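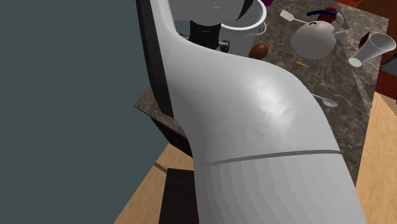 What the success rate leaves out

I have spent most of my evenings since May trying to repeat a result I didn't believe, and I'm now in the awkward position of half believing it.

The claim comes from a method called Nesel. You train a policy for a robot arm entirely in simulation, in cluttered kitchens, and instead of feeding it more and more demonstrations you throw most of them away. A scoring step looks at each one and asks how much the policy would change its mind if that demonstration were missing. Low scorers go in the bin. The headline is that 288 demonstrations chosen this way do as well as the full set of 1576. If that holds, a lot of people have been paying for a lot of data they didn't need.

My first reaction was that 1576 was probably a rubbish baseline. Anyone who has sat through a pile of simulated demonstrations knows how alike they are: same reach, same wrist angle, same slow creep towards the handle. Take out the duplicates with any half-sensible rule and you'd expect to lose very little. So the question I cared about was whether the clever score beats a stupid one.

The kitchen at the top of this post is one of the harder layouts in my set, and it's the one I kept going back to. There's a bucket, a kettle, a spatula, a spoon and a glass, all sharing a dark veined stone counter with some smaller clutter. From this side the arm's own elbow hides part of the bucket. I like that. Too many published layouts have three blocks on a clean table and a viewpoint that never loses sight of anything, and then everybody is surprised when the numbers fall over in a real room.

What I ran

Same policy network throughout, same training budget, same simulator settings. I compared the Nesel selection with a plain random draw of the same size, and with a rule I made up in an afternoon, which keeps demonstrations whose starting positions are far apart. No learning in it at all. I called it Tarwood because I needed a folder name.

Each version was trained with 7 different seeds. The original write-up used 2. I'd like that to be read slowly. With two seeds you can't tell a method from a good morning, and I've had gaps between seeds of the same method that were bigger than the gap being claimed between methods.

What I got

Random did worse than I'd hoped, and it did badly in exactly the layouts where things get in the way of other things. Fine. That's a point to Nesel.

Tarwood and Nesel were close enough on the easy layouts that I wouldn't bet lunch on either. On the crowded ones Nesel came out ahead on most seeds, though not all of them, and one Tarwood seed beat everything else I trained. I don't know why. I've looked at the selected demonstrations for that run and they look perfectly ordinary to me.

The full set still won on the layouts with the most occlusion. The margin was small but it was there every time, so "as well as" is too strong. "Nearly as well, in most kitchens" is what I'd sign.

Things that still bother me

The scoring step needs a policy that has already been trained on the full set. You have to own all the data in order to find out which data you didn't need. The authors mention this in one sentence near the back. Roswitha Fankhauser, who read a draft of this and is kinder about the paper than I am, argues that you could score with a small policy and reuse the selection for a large one. Possibly! I tried it once, on one seed, and the selection changed a good deal, so I'm not counting it either way.

Then there's the success measure. An episode passes if the object ends up inside the target region when the clock stops. Knock the glass over on the way to the spoon and you still pass. I added a penalty for disturbing anything that wasn't the target and every method dropped, Nesel included. Its lead over random shrank too. I suspect the high-scoring demonstrations are often the odd ones, and odd ones include the messy ones.

And all of this is simulation. Rendered stone doesn't have crumbs on it. I have no real-arm results and won't pretend that mine say anything about one.

Next I'm repeating the small-policy scoring properly, on the Amundsen layouts as well as the Ellstead ones, with all the seeds. I'll post the selections along with the configs so you can check which demonstrations each rule kept. If you've run Nesel with more than two seeds yourself, please send me the numbers, particularly if they make me look wrong about the full set.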